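Notebook, Brinbridge bench, October
Storage inspection prep + transfer paperwork, continued from last page

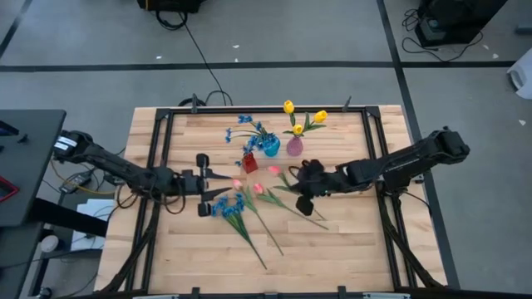
Back on the new storage rule. Read the provincial summary again over coffee, then the actual text, and they do not match. Summary says "locked container or locked room." Text says locked container AND, for anything in the restricted class, a second barrier. Going with the text. If the inspector wants to argue for the looser reading, fine by me.

Where we stand, 8:15 am:

- long gun rack: locked, bar fitted, key in the office safe
- restricted cabinet: locked, but the room door only has the old passage latch. Needs a deadbolt. Jullen quoted one, have to find the email
- customer repairs waiting on parts: in the rack with everyone elses. Think this is OK. Not sure. See below
- ammo: separate locker, separate key. Good

Question about repairs. The rule talks about guns "held for business purposes" and then has a different paragraph for "held on behalf of the owner." Reads to me like a gun in for a trigger job is the second kind. Does it need its own log or just a tag that points to the log? Left a message with the firearms office line, on hold 47 minutes the first try and then got dropped. Second try I got voicemail. Will try right at opening tomorrow.

In the meantime everything gets a tag AND a line in the book. Belt and suspenders. Please don't take a rifle in at the counter and lean it in the corner till lunch. It goes in the book first, then the rack, then you can talk to the guy about his scope.

Ledger check. Went through the bound book against the rack this morning. 82 lines open, 82 guns on hand once I found the one filed under the wrong make. It's a Royer bolt action, somebody wrote the importer instead of the maker. Corrected with a single line through and initials. DO NOT use white-out in this book. There is one old page with white-out on it and I am going to have to explain that.

Also found two entries with the serial copied from the stock tag and not off the receiver. Both checked out right but that's luck. Serial comes off the metal, every time. Use the loupe if it's worn. If it's too worn to read, write "illegible" and what digits you can get, and flag me.

Transfer forms. The new version has the verification number at the top in place of the second page. We still have a stack of the old ones, maybe half a box. Recycle them? The notice says old forms are accepted until the end of the grace period but doesn't say when that is, at least nowhere I could find. Using new ones from today. Old ones are in the drawer under the phone with a note on them.

Order of things for a transfer, so we all do it the same:

1. look at the buyers license, check the expiry
2. call or go online for the verification, get the number
3. write the number on the form before anything else gets written
4. serial off the receiver
5. copy to the customer, copy in the binder, line in the book

If the system is down we wait. Had a customer get pretty hot about that last time. Still wait.

Reclassification rumor. Three people asked at the counter whether the semi-auto they dropped off is going to be banned while it's sitting here. I don't know. What I've been saying: the bill as written hasn't passed, the list can change, call the office or a lawyer. Don't guess for people. Don't tell them it's grandfathered, don't tell them its not. If one does change class while it's in our rack I beleive it moves to the restricted cabinet that same day and we phone the owner, but thats another one for the phone list.

Deadbolt, found the Jullen email. 700 for the grade we want incl. strike plate and install, 100 less if we hang it ourselves. I'd pay for the install. The frame on that door is soft on the hinge side and I don't want to be the one who splits it. Ask if they can come before the inspection or it's pointless.

Flosia software trial: dropped it. Nice screens, but it won't print the log in the column order the rule wants, and I'm not retyping it. Staying with the bound book, plus the spreadsheet as backup. Spreadsheet is behind by a week, my fault.

For tomorrow
- firearms office, first thing. Ask: repairs log, grace period, class change while in shop
- Jullen yes on install
- second set of tags, the yellow ones, we're nearly out
- catch up spreadsheet
- dig out last inspection report, think it's in the binder with the broken ring

Stopped 5:40 pm. Rack locked, cabinet locked, ammo locker locked, checked all three.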